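4.3 Setting up the laundry loading task

This section covers the loading task in the Umik planner. Finish hand calibration (section 3) before you start. The steps were checked with Wolley perception pack 2, released September 12, 2023.

1. Open the washer door all the way. The planner treats the door as a fixed obstacle and will not try to move it.

2. Set the basket on the floor in front of the drum opening. It does not have to be square to the machine.

3. In Lomness Console, select Tasks > Laundry > Load and press Scan. Wait until the basket rim and the drum opening are both outlined in the head camera view. 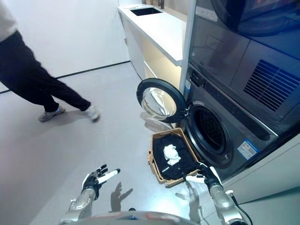 4. Check the grasp point on the rim. If it sits on the clothes, drag it back to the rim and press Accept.

5. Under Zones, turn on Person Hold. With this setting on, the arms stop when a person is detected inside the zone and stay stopped until you press Resume.

CAUTION: Person Hold is a planner feature. It does not replace the emergency stop. Keep the stop button within reach whenever the arms are powered.

6. Set Contact Limit to 16 N for both arms. Higher values can damage the door gasket.

7. Press Preview. The planned path is drawn in green. Red segments mean an arm passes too close to the door or the other arm. Move the base back a little and scan again.

8. Press Run.
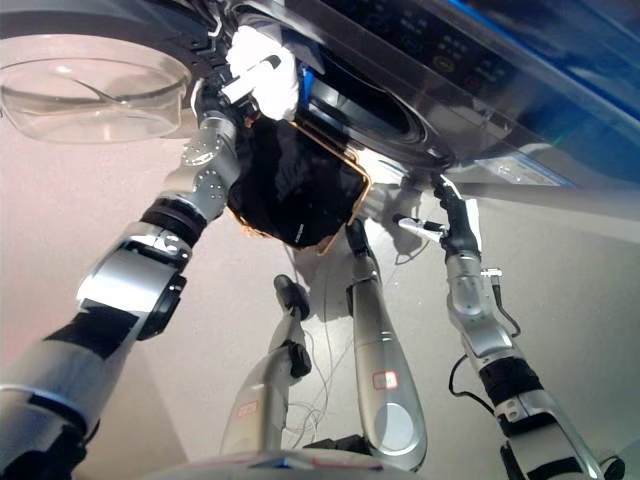 Note: Dark clothes against a dark gasket are hard to segment. If the cloth mask spills onto the gasket, raise Depth Weight in small steps and rescan.

Note: If tracking is lost for more than 300 ms, the task pauses and the fingers keep their current grip. Use Release only after supporting the load by hand.

9. When the task ends, select Park and wait for the arms to fold before closing the door.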